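Search this site Search Enter keywords
30/05/2025
By the Household Tasks Project Group, Flostville
Reading time: 4 min

Can a Single Arm Clear a Kitchen Counter? Final Project Report

1. Background

The question for this project was narrow. Companies have been promising home robots for years, and most of the videos show one task, filmed once, under good conditions. We wanted to know how a low-cost setup does when the same few kitchen chores are repeated many times by students with ordinary training. The work started in January and was carried out in the Horgan teaching lab.

We chose tabletop chores over floor chores. Vacuuming is mostly a solved problem for flat rooms. Picking up a cup, turning it the right way and putting it where it belongs is still hard, even though a small child can do it.

2. Tasks

The full task list had three items:

- Hang a mug on a mug tree.
- Move a piece of food from a basket to a plate.
- Open the toaster oven door and close it again.

Each task was defined by a start state and an end state. A trial counted as a success only if the end state was reached with no human contact and no object dropped. Partial results were logged but not counted.

3. Method

The control software, Navora, was written by an earlier student group and extended by us. It learns from demonstrations: a person guides the arm through the task, the joint positions and camera views are stored, and a model is trained on the result. We recorded 220 demonstrations. A planning layer called Grovier sits above it and decides which task to run next.

We ran 300 test trials after training. Objects were moved to new positions between trials, within the reach of the arm. Lighting was left as it was in the room. We did not tune the model between trials, and any trial interrupted by a software fault was repeated.

The time limit was 2 minutes per trial. A person does any of these tasks in a few seconds, so the limit is generous. It was set mainly to stop the arm from hovering over an object without committing to a grasp, a failure we saw often in early testing.

4. Results

Food transfer was the most reliable task. Objects with a clear long shape gave the gripper an obvious place to close, and small errors in position did not matter much. Most failures came from the fingers touching the rim of the basket on the way down.

The toaster oven was less reliable. Opening the door went well when the fingers reached the handle squarely. When they came in at an angle they slid off, and the arm carried on with the pulling motion as if it were holding something. The model has no sense of touch, so it could not tell the difference.

Mug hanging was the weakest task by a wide margin. It has two separate problems. The first is the grasp. A mug standing upright can be taken by the rim or the body, but a cup in any other position has to be approached differently. The second is the peg. The handle has to pass over the end of the peg with little room on each side, and a small tilt is enough to miss.
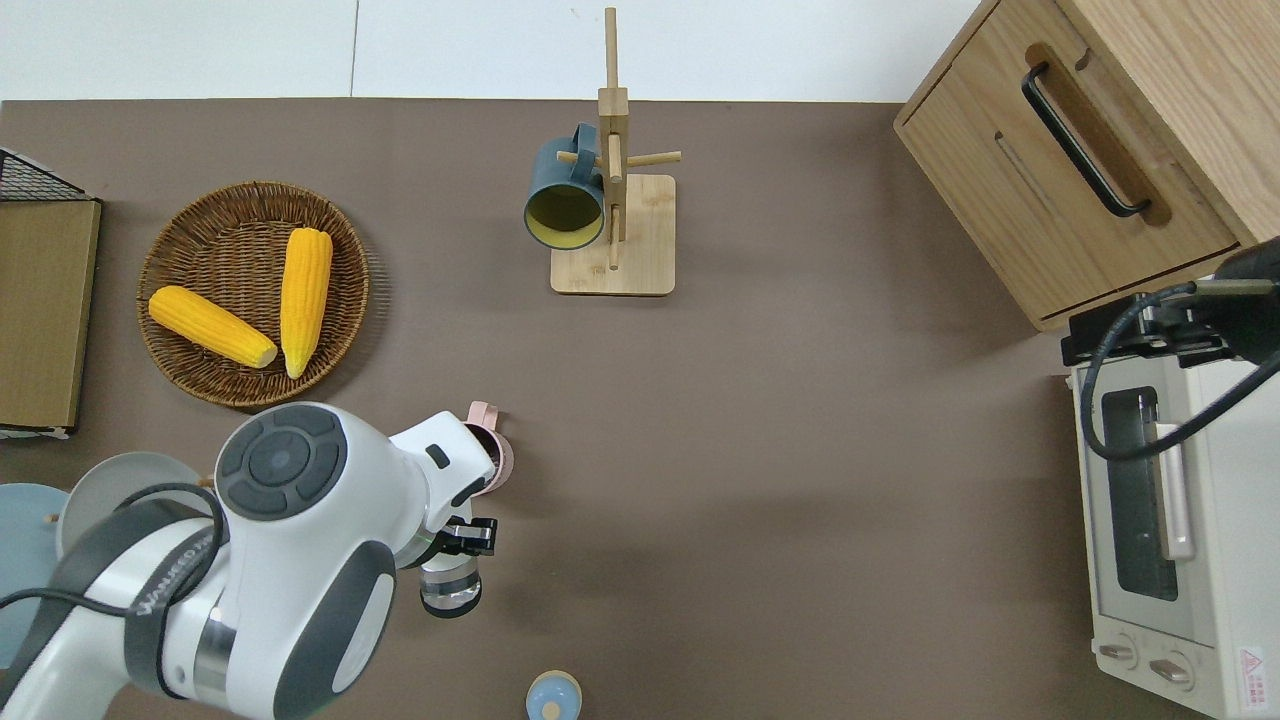

Figure 1. Gripper next to the pink cup, with the mug tree and the corn basket farther back on the table.

In 20 of the mug trials we let the arm try again after a miss. Retries helped less than expected. The arm usually repeated the same approach with the same error - it had few examples of recovery to learn from, as our demonstrators seldom made mistakes on purpose.

5. Discussion

On this evidence the answer to our question is no, with limits. The arm can do parts of the work. It cannot be left alone with a counter of mixed items, and setting up the table took us longer than doing the chores by hand would have.

Two changes would be worth testing. Recording failed grasps along with their corrections should improve retries. A simple force reading at the fingers would let the software stop when a handle slips. Neither one needs a more expensive arm.

Clutter also deserves a proper study. We varied object position but not the number of objects in reach, so we cannot say how much of the error rate comes from nearby items.

6. Data and Code

Trial logs, the task definitions and the Grovier settings are stored on the Horgan lab server. The Navora changes are in a separate branch, and the setup notes list the calibration steps in the order we ran them.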